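The Tyranny of the Five-Star Review

By Mahlet Beyene
Jan 23, 2020

My neighbor Hamdia Fikre spent most of a month choosing a toaster. I know this because she kept me posted. She had a list, then a shorter list, then a long list again after a cousin told her that the shorter list was all made in one factory. The toaster she finally bought, a Plidley, had 1447 reviews and an average so close to perfect that it made her nervous. She read the bad ones first, as everyone now does. One man said it burned his bagels. One woman said the box arrived dented. Someone gave it a single star for being the wrong color, which was the color he had ordered.

It makes toast. She is fairly happy with it. What I want to know is what she got for her month.

We are told that reviews give power to the buyer. Before them, the story goes, you walked into a store and a man in a tie sold you whatever he had too many of. I am old enough to have met that man, and I don't miss him. But I have my doubts about what took his place. The man in the tie could at least be asked a question. You could say, "I live alone and I mostly eat rye," and watch his face while he answered.

A star rating has no face. It's an average of people who wanted different things, used the product for different lengths of time, and were in different moods when they sat down to type. Add a person who loves a thing to a person who hates it and you get three stars, a score that describes neither of them. We would laugh at a doctor who worked this way. We buy mattresses this way.

Then there is the matter of who writes. I asked the people at my own dinner table when they had last reviewed something, and the answers were not encouraging. Fuad Tsegaye had written one when a suitcase lost a wheel in an airport. Bethel Berhe had written one when a blender company offered her a coupon for it. She gave the blender five stars and told us, over the lentils, that she had not yet plugged it in. Those are the two great engines of the review business, anger and coupons. The large quiet group in the middle, people whose suitcase rolls and whose blender blends, leave no trace at all.

I will be told that it evens out. People who like numbers have great faith in evening out. Get enough opinions together and the cranks on one side will cancel the cranks on the other. Maybe so, if the cranks were handed out fairly. I see no reason to think they are. A bad restaurant with a pushy owner will collect kind words at the register. A good one with a shy owner will not. The crowd can be as large as you please and still be leaning the same way.

Mekdes Admasu ran a small shoe repair shop on Hilton Street until last February. She had 137 reviews when she closed, nearly all of them good, and she could recite the bad ones by heart. The worst complained that she had refused to fix a pair of boots. She had refused because the boots were past saving, and she told the customer so instead of taking his money. That is the most useful thing a repair shop can do for you, and it cost her a star. After that, she says, she caught herself saying yes to jobs she should have turned down. I find this more worrying than any fake review. The fake ones are a problem the companies at least admit to having. Here was an honest review, by a real customer, making a good shop a little worse.

You can see the same thing all over once you look for it. The driver who asks for five stars before you have the door open. The hotel clerk who explains that anything below "excellent" counts against her. Last fall I had a Sasberg dishwasher put in, and the young man who did the job stood in my kitchen and went pink as he asked me to rate him while he waited. I gave him the top mark. I would have given it to him if he had hooked the thing up backward. What was I going to do, dock his pay over a scuffed baseboard? So now there is one more perfect score in the world, and it tells the next person nothing about dishwashers or the men who install them.

The defenders have an answer for all this, and it is always more of the same. Verify the buyers. Rate the raters. Let people vote on which reviews were helpful, and then, I suppose, on which votes were. Each layer gives us something else to read, and the time to read it comes out of an ordinary evening.

I am not proposing that anyone shut it down. I use the things myself. I looked up a plumber last week. But I would like us to be a bit less impressed. For a purchase that could hurt you, a car seat or a space heater, read the people who test such things for a living and say how they did it. For nearly everything else, ask someone you know, or buy the plain one and find out. The cost of a so-so toaster is some so-so toast. My mother bought a Habte kettle because it was the one on the shelf, and she used it until the handle came off, and I never once heard her wonder if there had been a better kettle.

Hamdia, meanwhile, has started on vacuum cleaners. She has five open in her browser and has asked me to look them over. One has a review that runs longer than this column, written by a man who says he has owned the machine for a day.

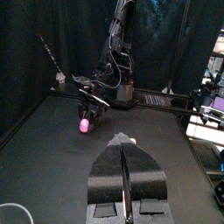
Two black gripper fingers over a dark grey work surface.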